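Matching an old white when the can is gone

Interior finishes > Paint and coatings
Thread started May 3, 2026

flatbrush
I need to patch and touch up walls and built-ins that were painted by a previous owner. No cans left, no labels, no notes. The walls are an off-white in some kind of matte. The built-ins are a different white, harder and shinier, probably a waterborne enamel. I had a chip scanned at the Curkitov counter in Drukalbridge and they mixed a quart in Lirnov 605 base. It looked right on the stick. On the wall it looks gray in the morning and pink after dark. I let it dry 36 hours before judging it.

Questions:
Is the scan wrong, or is the tint wrong?
Is it worth paying for a second scan from a different chip?
Should I stop and repaint corner to corner?

marl_and_lime
Probably neither is wrong. What you describe is metamerism. Two paints with different pigments can match under one light and miss under another. The counter instrument computes a match for a standard daylight condition, and the software picks from whatever colorants are in that machine. If the original was tinted with yellow oxide and a little black, and yours was made with an organic yellow plus red to pull it back, they will part company as soon as the light changes.

Ask for the formula printout. It should be on the lid label. If there's a red in it and your wall doesn't look like it wants one, have them recompute with the oxides only.

flatbrush
Label says black, yellow oxide, and a very small amount of magenta. So there is a red.

marl_and_lime
There it is. The magenta is doing the pink at night. In a near-white, a single increment of a strong colorant is a large step relative to the total tint load. Quarts are worse than gallons for this, as the smallest shot the dispenser can deliver is fixed and the can is smaller. Have them make a gallon.

tg_halvard
I disagree with the gallon advice as a first step. He hasn't established that the chip was clean. Scanning a dirty chip gives you an accurate match to dirt. Wipe an area with a mild detergent, rinse it, let it dry, and cut the chip from there. Kitchen film is yellow and it will put yellow in your formula every time.

Also, chip size. The aperture on those readers is small, but people bring in a curled flake and the operator presses it flat with a thumb. Any gap at the edge leaks light and the reading goes off.

flatbrush
Chip was flat, bigger than a quarter, from behind a switch plate. Not washed.

tg_halvard
Behind a switch plate is the worst place to take it from if you're matching the field of the wall. That paint hasn't seen light. Alkyds yellow in the dark, so if there's any oil in that job, the covered paint will be more yellow than the rest. Waterborne does far less of that, but the exposed wall still picks up soil. Either way the plate area and the field are two different colors.

K_Ulloa_finishes
My aunt, Nélida Ulloa, ran a spray shop and taught me to look at whites only against another white. Your eye adapts to whatever is the biggest pale thing in view and calls that neutral. Put your sample next to printer paper and next to the trim, and you'll see which way it leans. Looking at the sample alone is close to useless.

She would also do every check twice, once flat on and once at a low angle. Flat on gives you hue. Low angle gives you sheen, and sheen mismatch gets reported as color mismatch all the time. 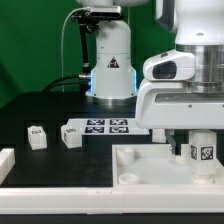
For sheen, the names on the can don't help much. One company's eggshell is another company's low-luster satin. If they publish a gloss number and the angle it was measured at, compare those. If they don't, brush out both on the same primed board and rake a flashlight across them. Flat paints also burnish where people touch them, so a wall near a door will have a higher sheen than the same paint behind a sofa.

marl_and_lime
Agree on the flashlight. I would add that application matters as much as the product. A rolled wall has stipple, a brushed patch doesn't, and the stipple scatters light. Touch up a rolled wall with a small roller of the same nap, and dab the edges out nearly dry.

oxidelimit
All of this is a lot of work to avoid painting one wall. Cut in, roll it corner to corner, finished. An inside corner hides a small difference completely, because the two planes are lit differently anyway.

tg_halvard
That holds for the walls. It doesn't hold for built-ins, where the face frame, doors and shelves share one plane and there's no corner to stop at.

oxidelimit
Then do the whole run. Doors off, degrease, scuff sand, bonding primer if the old coat is slick, two coats. I've never seen a touch-up on enamel that didn't show. The film levels differently on a small spot and you get a halo.

K_Ulloa_finishes
I've done plenty that didn't show, but the repair has to end at an edge or a groove. If a panel has a recess or a bead, paint up to it and stop. The shadow line covers the change. On a plain slab door I'd agree with you and do the whole face.

Even whites picked as a pair will shift across a surface. Look at how the tone moves within a single piece before you blame the formula. 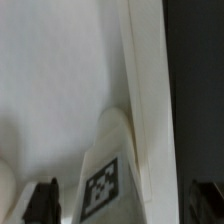

Cool light gray toward the top, warmer cream lower down, and a creamier white panel in front with a narrow recessed strip.

A painter who sampled the top of something like that and a painter who sampled the bottom would order different paint. Shading and bounce from nearby objects account for plenty of it. Take the reading with the instrument pressed against the surface and you remove that part of the problem.

flatbrush
So a handheld reader on the wall beats a chip at the counter?

tg_halvard
For the color of the wall as it is, yes, if it's a decent reader. The cheap ones repeat well enough but they struggle on near-whites, where a small error is visible. Take three readings in different spots and average them. Then the counter still has to turn the numbers into a formula, and you're back to which colorants they have.

marl_and_lime
And be aware that the phone apps are not readers. They're a camera with automatic white balance, which has the job of removing the very thing you want to measure.

flatbrush
Update. Washed a section, waited until it was dry, cut a new chip from the field of the wall. Second counter, Ko on the east side of Drukalbridge. They recomputed with no magenta: yellow oxide, black, and a trace of raw umber. They also shook it for longer than the first place did. Brushed a board and leaned it on the wall. It holds in the morning and it holds under the lamps. Still slightly shiny at a low angle.

tg_halvard
Good. How long has the board been dry? Sheen keeps dropping for a while on some matte paints. I've had a coat look wrong for weeks and then settle in. If it's still up after 30 days, it's up for good.

flatbrush
Two days. I'll leave the board where it is.

oxidelimit
And the built-ins?

flatbrush
Doing the whole run. The bottom rail has chips all along it and there's no groove to stop at. Plan is waterborne enamel in satin over bonding primer, in October when the humidity comes down. I'll match it to the existing door faces, washed first.

oxidelimit
If you're painting the whole run, you don't need to match anything. Pick a white.

flatbrush
The window casing in the same room is the old enamel and it's in good shape. I'm not doing that too.

K_Ulloa_finishes
Match it to the casing then, not the doors. The doors are going away under the new coat. Casing gets more sun than the cabinets, so they've probably drifted apart already.

flatbrush
Fair point. Casing it is. Does anyone have a preference on primer tint under a satin white? The Lirnov sheet says untinted.

marl_and_lime
Untinted is fine under that. Check the recoat window on the sheet before you start, some of the bonding primers want more time than people give them.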